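Minutes - equipment planning meeting, October 1, 2018
Held at the Grustley office, back meeting room

Present: Socorro Villca (chair), Purificación Ortuño, Chathurika Uddin, Nicanor Urquijo (minutes)
Apologies: Begoñe Herrero - sent notes by email, read out under item 3

1. Last minutes
Agreed. One fix: the Escobar quote was for the stand and the cables, not the arm. Nicanor to correct the file copy.

2. Where we are with the simulation work
Chathurika gave the update. Household room is up and running in the simulator: dining table, chair, door, picture on the wall. Arm model is the Franka. Objects on the table so far are a handbag, a mug and a phone. She wants more clutter before anybody signs off on it as a fair test. Socorro asked if the table height matches the real one at Dumamwood. Chathurika to check, thinks yes.

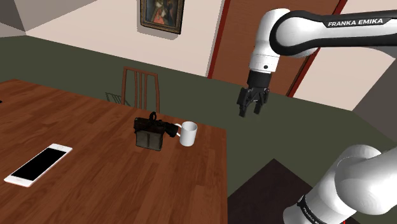

Run time is the sticking point. The shared machine is booked most nights by the other team and our jobs sit in the queue. Purificación asked whether that is a money problem or a scheduling problem. Bit of both. Agreed to ask for a fixed slot first, then look at a second machine if that goes nowhere.

Socorro wants it minuted that no real arm gets ordered until the simulated grasps are written up. General agreement, Nicanor less keen - lead times are long and he would like to get our name down now. Left open, see item 5.

3. Budget
Purificación went through the sheet.
Workstation upgrade (memory and graphics card) - $3562
Simulator add-on from Zivero, one year - $986
Table, chair and household items for the real test room - not priced yet
Stand, cables, mounting plate - waiting on Escobar for a revised quote

Begoñe's notes: she thinks the add-on is fine for a year but does not want it on auto renewal. She also asks that training time goes in the budget as its own line, we forgot it last year and it came out of travel. Agreed on both. Purificación to add the line.

Chathurika asked for the workstation to go ahead right away. Approved, to come out of this year's money. Add-on approved too, subject to Begoñe seeing the license terms.

4. Gripper or hand
Long one. Two options: stick with a parallel gripper, or pay extra for a multi-fingered hand. Chathurika is for the hand, at least in simulation, as odd shaped things are the hard part and boxes tell us very little. Purificación worried about spares - more joints, more to break, and we have no repair budget at all right now. Nicanor pointed out that the mount may be differnt for each, so the plate should not be ordered till this is settled. 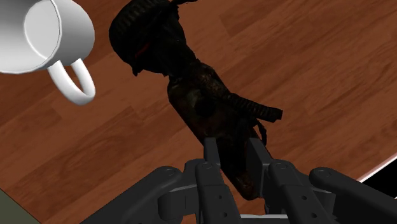

Can we buy the gripper now and move to a hand later?
Probably, but the supplier has to confirm the mount and the wiring in writing first. Nicanor will ask for that along with the price for a swap. If the answer is unclear we hold off on both.

Socorro asked for a one page comparison, plain words, so it can go upstairs without a meeting to explain it. To cover price, spares, delivery, and who here knows how to run each. Chathurika to write it, Purificación to fill in costs.

Also talked over which objects go on the test list. Mug stays. Bag stays, handles and straps are what customers keep asking about. Phone is a maybe - Socorro does not want us buying real ones to drop. Dummy phones would do. List capped at 20 objects for the first round. 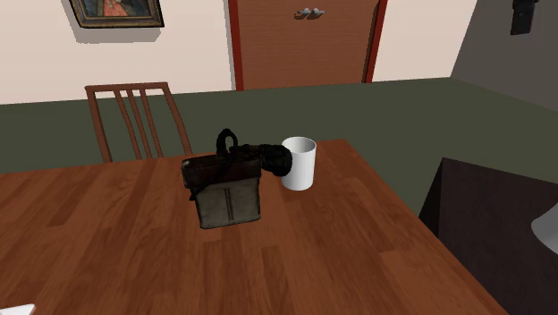

Purificación wants the real versions bought from ordinary stores on one order, receipts kept together. Last time there were 61 seperate expense claims and she is not doing that again. Noted.

5. Timing
Real test room to be ready by March if the floor gets done. Landlord at Dumamwood has not come back on the power outlets, Socorro chasing. Nicanor can ask suppliers about lead times and whether a place in line costs anything, but no deposit and nothing signed. Comes back here before any order.

6. Any other business
Safety training for the real arm - who and when? Begoñe to suggest names.
Old bench in storage to go, free to anyone who can move it.
Spare key for the back room is missing, please look in your drawers.

Actions
Chathurika - table height; one page comparison; ask for fixed slot on shared machine
Purificación - training line; workstation order; costs for comparison
Nicanor - correct last minutes; supplier questions on mount, wiring and lead times; chase Escobar
Socorro - outlets at Dumamwood
Begoñe - license terms; names for safety training

Next meeting: date to be sent around by email once Begoñe is back.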